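How Does a Robot Learn to Pick Up a Cup?

Think about the first time you tied your shoes. Somebody probably sat next to you and moved the laces slowly while you watched. Then you tried it, and you tried it again, and after lots of knots your fingers just knew what to do!

Robots can learn that way too. At a robot lab called Plerari, people teach robot arms by giving them examples. One example is one try at a job, from start to finish. Pick up the cup, move it, let it go. Done! That's one. Now do it again... and again... and again.

What's inside an example?

When you pick up a cup, your eyes see it and your muscles feel where your arm is. You do both at once without even thinking about it. A robot needs the same two kinds of information, so the computer saves them together:

What the cameras saw
How every joint in the arm was bent
What the hand was doing (opening, closing or holding still)

The computer writes all of this down 20 times every second. That's a lot of notes for one little cup!

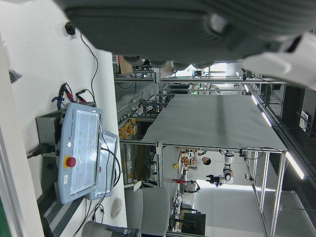 Before the first example of the day, the people in the lab have a checklist. Are the cameras on? Is everyone standing clear of the arms? Can somebody reach the stop button? A big red stop button is one of the most important things in any robot lab. Push it and the arm stops moving, even if it's right in the middle of something. Every new helper at Plerari learns about that button before they learn anything else.

Next, a person takes charge of the robot and guides it through the job. The robot isn't making its own choices yet. It's a bit like when a grown-up holds your hand while you write the letter S, and your hand gets to feel the curve.

Why so many examples?

Let's say you only ever practiced catching a ball thrown by one friend, from one spot in the yard. Then another friend throws it from the side. Whoops!

A robot has the same trouble. If the cup is always in the same place, the robot may learn to reach for that place and never really look for the cup. So the people mix things up on purpose. They slide the cup over a little. They turn it, or tip it on its side. They swap it for a different one. For the cup job, the team wanted 300 good examples. By lunchtime in the first week they had 103, and by the time everybody had put their sandwiches away they had 105 (two people ate fast).

What about mistakes?

Oh, there are plenty! Cups roll away. Fingers close too early and grab nothing but air. After each try, a person marks it "good" or "not good." The not-good ones are kept in their own folder, and they can still be useful. If the hand slips and then goes back and gets the cup anyway, that's a great thing for a robot to see, and the Plerari team loves finding one of those.

Then what?

All the good examples go into a computer program that hunts for patterns. When the cup is over here, the arm usually goes this way. When the cup is tipped, the hand usually turns like this. After a lot of hunting, the program gets a turn to drive the arm by itself, and everybody in the room gets very quiet.

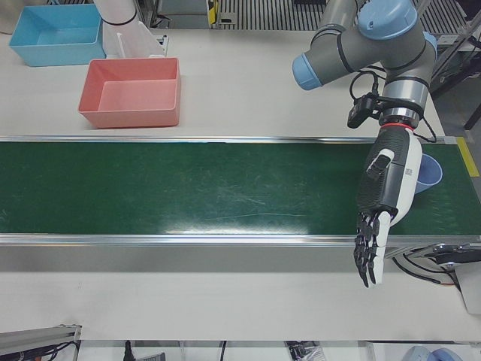
Try it at home: be the robot!

You need a friend, a plastic cup and a scarf for a blindfold.

1. Clear a table and put the cup on it.
2. One of you is the robot and wears the blindfold. The other is the teacher.
3. The teacher gently guides the robot's hand to the cup, helps it grab, and moves it to a new spot. Do this five times with the cup starting in the same place.
4. Now the robot tries alone. Pretty easy, right?
5. Move the cup without telling the robot, and let the robot try again.
6. Take off the blindfold and do step 5 one more time. How much did your eyes help?

Trade places and see who makes the better robot!

Words to know

Example: one try at a job, saved so a computer can learn from it.
Joint: a place where an arm bends, like your elbow.
Pattern: something that happens the same way over and over.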